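[wallcover-tech] Re: Wallpaper on enclosure walls, hanging baskets

Print this message | E-mail this message

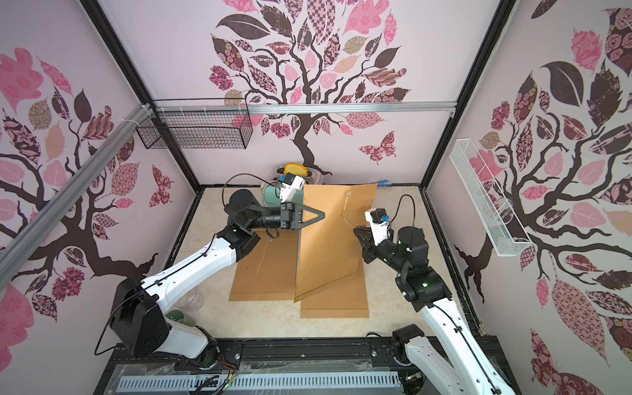
Re: Wallpaper on enclosure walls, hanging baskets
4 April 2020

> We are papering three walls of a small enclosure with a tree
> pattern and want wire baskets above the work surface. Can the
> baskets go straight onto the papered panels? The load is small
> parts, 400 g at most. Also, does a large tree repeat need
> centering on a short wall?

Load first. Do not fix into the paper face. On the back wall, hang the basket from the aluminum rail with cable ties, as on ours (black mesh, white ties). Use 3 ties or more and trim the tails flush. At 400 g the rail will not notice.

Pattern second. Center the trunk on the back wall and start it at the floor line. Let each side wall carry its own tree. Matching branches through the corners wasted most of a roll for us, and the corner posts hide the joint anyway. The butterfly is a separate piece. Paste it last, to the right of the trunk.

Paste: we used Drerine on primed board, with 5 mm of overlap at the corners. Brelora also held but left a shine on the lilac ground.

Flat cardboard on the work surface keeps paste off the marble-look top. Score it before folding, or the flap springs back up.

The July test panels from Witkowska are still flat. I have no data for Jaltside board.

Back to top | Contact the list owner | Copyright remains with the individual posters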